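Home Builds > Arms and Grippers > Work in Progress
Search this board Go

Two-arm table setter, plate pickup

edberg_w
Both arms are running on the Van den Broek controller at 100 Hz. Pickup is fine on anything with height. Flat items fail.
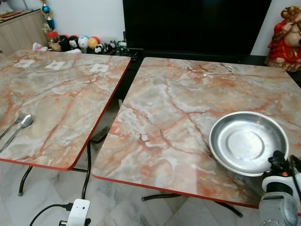

Calibration drifts if either arm is bumped, so I redo it before every session. It takes 6 minutes. The three printed squares along the far edge of the left table are the reference, and the plate on the right-hand table is beyond them, where error is worst.

Next layout, everything on one table: 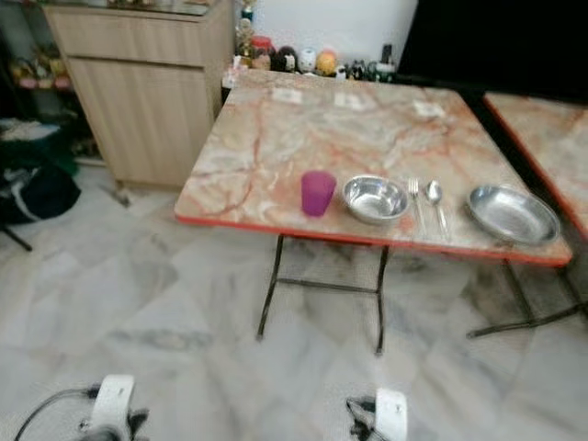 Zlata Melnychuk replied that calibration was a red herring and I should look at approach angle first. I disagree. Error at the rim is larger than the finger is thick.

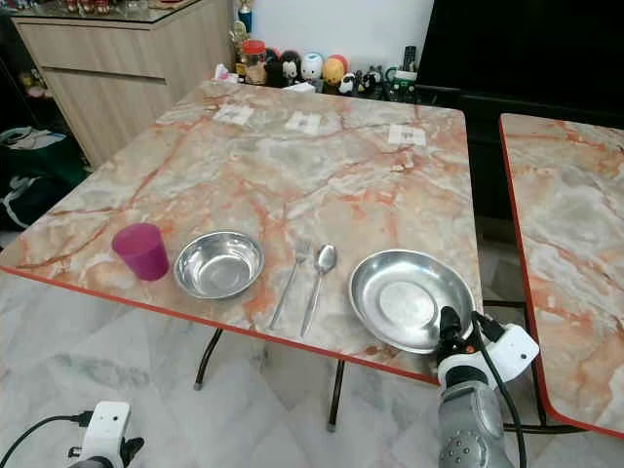

Finger at the near rim of the plate, right arm.

bostness
I'm with Zlata. Come in lower and let the pad slide under. What are the pads?

edberg_w
Zeria strip over printed cores, 40 mm long. Wrist view, fingers open:

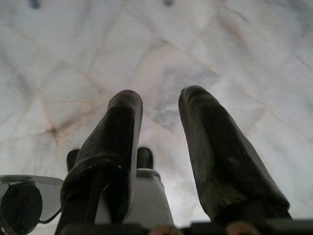
Page 2 of 6

bostness
That right pad looks worn near the bottom. I'd replace it before touching the maths.

edberg_w
Fair. New pad first, then angle. I'm still redoing the calibration.

Contact the moderators | Back to top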